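Bin Picking Project – Team Pikley, Final Report

What we wanted to do

Our group picked the bin picking task mostly because the other options involved a lot more maths (we ended up doing plenty anyway). The goal from the brief was simple enough: get the arm to take mixed objects out of a metal bin, one at a time, without help. We called our program Tivevo, after far too long arguing over names.

Getting it going

The first 2 weeks went on safety training and learning the pendant, and I was terrified of it! After that we recorded 500 practice grasps and used them to tune how Tivevo picks its next target. I wrote the part that ranks the objects, and I rewrote it in June when it kept choosing things right up against the wall.

We wanted awkward shapes, so in went a stapler, a marker, a packet and a handful of toys – the dinosaur with the long tail was my idea.

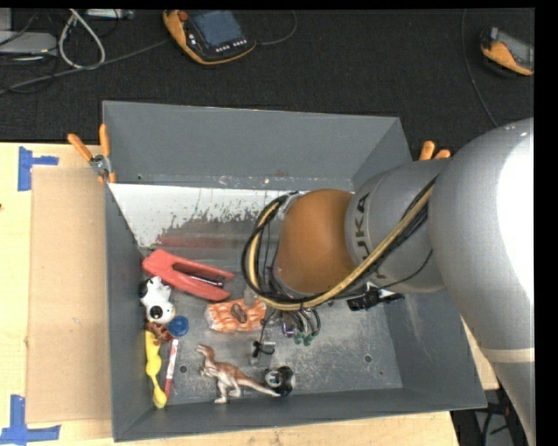
How it did

We logged 2,556 attempts in total. Our last test was 50 picks in a row against the Akness group, and they beat us by a few. Soft things went well, but thin ones like the marker were a pain all the way through. I'd like to try the Savolainen method for those next term, if we get the lab slot again.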